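Night Baker and Dough Person Wanted, Clultoren Bread, Mandwood

Posted in: Jobs / Food and Kitchen
Hours: full time, nights
Start: September, or sooner if you can stand it

We make bread. We have made it in the same brick building on the Firnamton road long enough that people give directions by the smell, and we are looking for one more person to come in at 1 a.m. and help us keep doing it.

Let's get the hour out of the way. One in the morning is when the shift starts, and it does not start at ten past. You will be done by 9:30, at which point you can go to the bank, the dentist and the hardware store with no line at any of them. You will also fall asleep at your cousin's wedding. Henrique Peixoto has been on nights longer than any of us and claims to have seen one entire movie in that time, in four sittings.

What the job is

Scaling, mixing, dividing, shaping, proofing, loading, unloading, and sweeping up what you dropped while doing those. On a regular night we send out 418 loaves, most of them the plain country loaf, plus rolls for the diners and a seeded rye that has a small and very vocal following. We mix in two spiral mixers, one of which is newer than the other and both of which are older than our apprentice.

The starter needs feeding on a schedule. It does not care that you have a cold. Whoever is on shift feeds it, writes down the time, and signs the sheet with initials we can read (Deming, this means you). 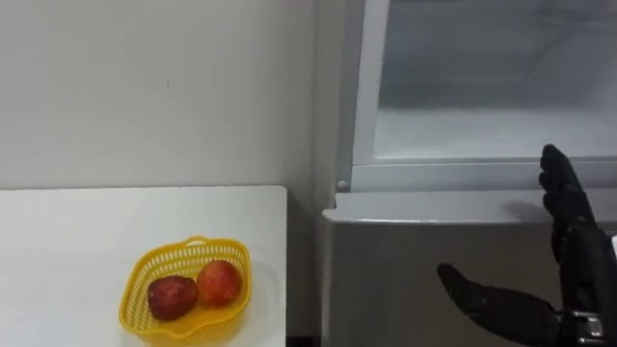 You will be lifting flour. The bags are 50 pounds and they come in on a pallet, and the pallet stops at the door. We have a cart, and the cart has opinions about the ramp. Please be truthful with yourself about your back before you apply, as we will find out by the second delivery.

You will also be working near a deck oven, wearing long sleeves in July. We supply aprons and mitts. Shoes are on you, and they should be closed, non-slip and nothing you love.

What we'd like you to have

A year or more in a production bakery, or two in a restaurant kitchen and a real interest in dough. Culinary school is fine. No culinary school is also fine. You should be able to do baker's percentages on paper, at 3 a.m., with somebody else's radio on.

A way of getting here. There is no bus at that hour and the taxi is a man who goes to bed at eleven.

Enough patience to shape 200 rolls that look like each other. We get applications from people who describe themselves as artists with bread, and we wish them well, but the diner orders a four-inch bun and is upset when it gets a statement.

English or Portuguese will get you through a shift. Peiyu Yuan is teaching the night crew Mandarin one swear word at a time, so that's covered too.

What you get

Hourly pay with a night premium, both of which we will tell you on the phone before you waste gas on an interview. Overtime paid as overtime. Health coverage after two months. Two weeks of paid vacation in the first year, three from then on, and we close completely between Christmas and New Year's because one year we didn't and the whole crew quit for an afternoon.

Bread, obviously. Also a staff meal at 5:30, cooked by whoever lost the argument. If it's Hà's turn, don't eat before work.

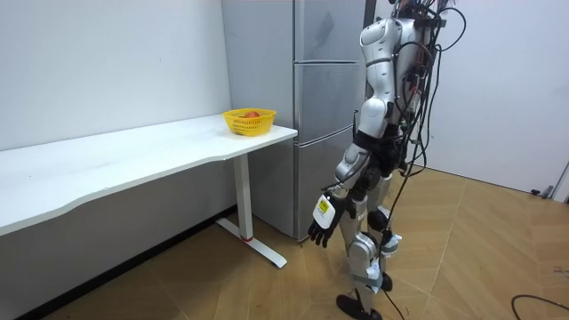 What you won't get is a title with the word "artisan" in it, a foosball table, or a talk about how we're a family. Some of us are in fact a family and it has not made the scheduling any easier.

How to apply

Send a few lines to Solange Lopes at the bakery, by mail or handed over the counter before noon. Tell us where you've worked, what you made there, and when you could start. A résumé is welcome. A cover letter about your passion will be read aloud at staff meal, so bear that in mind.

If we like the sound of you, we'll ask you in for a paid trial shift, midnight to six for that one, so Shiyu Lü can show you around before the mixers start and she stops being able to hear you. Bring shoes, as above, and a sharp pencil. We'll let you know either way within a week, including if it's no.

Drivers: we are not hiring drivers. Please stop leaving notes in the van.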